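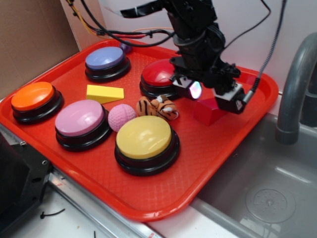 A tray is for carrying, a reader commented under the last post, and whatever lives on one permanently is clutter with a rim around it. The same reader wanted to know why I didn't use a box with a lid.

I have used boxes with lids. I used them for most of last year, and the small things in this room were harder to keep track of then than they are now. What follows is the current arrangement, with measurements where I have them.

The working unit is a cafeteria tray. Mine are plastic, bought secondhand from a catering clearance in Jistthorpe, and they come in whatever colors the previous owner had. I have red, gray and a green that photographs as brown. Each tray holds one group of things that get used together. The red one holds the big push buttons and the small soft or light objects that go with them: a foam wedge, a dimpled ball, a plush tiger, a red cube, a small purple ball that spends most of its time at the back. The gray ones hold pens, clips, tape and the usual drawer contents. The green one is for things that need to be repaired or thrown out.

The reason for grouping by use instead of by type is setup time. When balls were in the ball box and blocks were in the block box, getting started meant opening several boxes, taking one or two items from each, and then finding somewhere to stand the boxes. Putting away meant the same in reverse, and by the end of the day I was dropping everything into whichever box was open. I timed it for a while in December. Average setup from lidded boxes was 211 seconds. Average setup from a tray is 13 seconds, and nearly all of that is walking. I did not time the putting away in either case, which was a mistake, as that is where I expect the larger difference.

Load

A loaded tray has to be carried by one person, level, through one doorway. I weighed the red tray with everything on it, on the kitchen scale with a chopping board underneath to spread it. It came to 2725 grams. That is comfortable in two hands and unpleasant in one. The buttons account for most of it. The tiger contributes nearly nothing and takes up as much area as a block three times its weight, so for planning purposes I treat area and weight as separate budgets. Area runs out first on this tray. Weight runs out first on the pen tray, which surprised me until I moved the stapler.

Position matters more than total. If the heavy items sit along one edge, the tray tips toward that edge the moment it leaves the counter, and anything round heads for the low side. I now spread the buttons out and let the light objects fill the space between them. The buttons then do a second job as fences. A ball put down between two button bases has a much shorter distance to roll than a ball on a bare tray. It can still escape. The dimpled one is better behaved than the smooth ones, and I would buy more dimpled ones if I were starting again.

Friction

Cafeteria trays are made with some texture, but texture wears, and mine had a previous career. I tried three things:

Shelf liner, the rubbery mesh kind. Very good grip. Collects crumbs and thread, has to be lifted out to clean, and small objects tip over on it because the surface is uneven. Removed after a week.

A cut sheet of thin felt. Good grip for blocks, poor for anything plastic with a smooth base. Looked nice. Removed.

Nothing, but tray washed properly. Most of the slipperiness was a film of old dish soap and hand grease. A wash in hot water and a full rinse brought back enough grip for all practical purposes. This is what I do now.

The foam wedge does not care what it sits on. Foam on plastic stays put under any tilt I am likely to produce, and I have started using wedges as chocks on the other trays too. They are cheap and they can be cut. The one weakness is lint.

Color

I made one mistake here and have not corrected it. A red tray makes red objects hard to find. The red cube is the worst case. It blends into the surface, and I have twice packed everything up, declared the cube missing, and then seen its shadow. The red button is less of a problem: it has a black base, and the base gives it an outline. Yellow, pink and lavender-blue all read well against red. Orange is acceptable.

The proper fix is to swap the trays so that the pens live on red and the buttons live on gray. I have not done it because the pen tray has since been labeled, and because the gray trays are a little narrower. It is on the list. In the meantime the rule is that the cube is the first thing checked when the tray goes back on its shelf. If you are buying trays for this purpose, choose a color that none of your things have. White would be my pick. Black would probably swallow the button bases in the same way red swallows the cube.

Buttons

These get more questions than anything else I keep, so a few notes. Mine came in mixed colors from Ornatov, and I have no complaints beyond the box they arrived in, which split. The caps are glossy and show fingerprints. A dry microfiber cloth takes the prints off. Do not use glass cleaner with ammonia on glossy plastic if you can avoid it. I have hazed a lamp housing that way, and it does not polish back.

Dust collects in the gap where the cap meets the base. A soft paintbrush works – the cheap flat kind, kept dry. Canned air mostly relocates the dust to the inside, where it stays.

I store the buttons upright and never stacked. Stacking keeps the lower one pressed, and I would expect that to shorten the life of whatever is inside it. I have no data on this. None of mine has failed yet, stacked or otherwise, so treat it as caution only.

Shelf

The trays slide into a rack I made from offcuts, with runners screwed to the sides. Spacing between runners is 93 millimeters. I arrived at this by measuring the tallest regular item and adding clearance for a hand, and it was still wrong, because I measured the items on the table and forgot the rim of the tray above hangs lower than its runner. Anything tall has to go toward the middle. If I rebuild it I will add a finger's width.

A commercial rack would have been quicker. Softić makes one in wire that takes standard trays, and I considered it, but the runners are at a fixed pitch meant for plates of food and most of the height would have been wasted. The Kullirix drawer units are the other obvious option. They are well made and they close, which would please the reader I started with. I had one for a few months. The drawers do not come out without a tool, so you cannot take one to the counter, and you end up standing at the unit picking things out by hand. For items that are used where they are stored, it is a good product.

What does not work on a tray

Long things. Anything longer than the tray overhangs the rim and gets knocked.

Anything with parts smaller than a fingernail. The corners of a tray are curved, and small parts settle there and will not be picked up without tipping everything else. Those stay in jars.

The toy sink. It is bulky, it is gray plastic, it has a basin and a faucet, and it takes up a tray's worth of area by itself. It stands directly on the counter beside the tray and is carried separately. I have tried nesting small objects in the basin to save a trip. This works for the first trip and then nothing ever comes back out of the basin, so it is now kept for objects that are meant to be in it.

Paper. It slides under everything and is then gone.

Cleaning interval

Every Monday the red tray is emptied onto a towel, washed, dried and reloaded. Hard objects get wiped. The tiger is brushed and only washed when it needs it, by hand, in cool water with a little detergent, then pressed in a towel. Plush that size dries slowly in the middle, so I leave it a full two days before it goes back. The foam gets a lint roller. I do not wash the foam. I did once, and it was still releasing water the next morning after being squeezed out several times.

Lids, to come back to the comment. The one thing a lid does that a tray cannot is keep dust off. I accept the dust. If it gets worse I will lay a dish towel over the top tray in the rack, as the ones lower down are already covered by the tray above. A dish towel costs nothing and takes no time to open.

The runner measurements for the rebuilt rack will go up when I have cut it. I still need to decide whether the green tray deserves a slot.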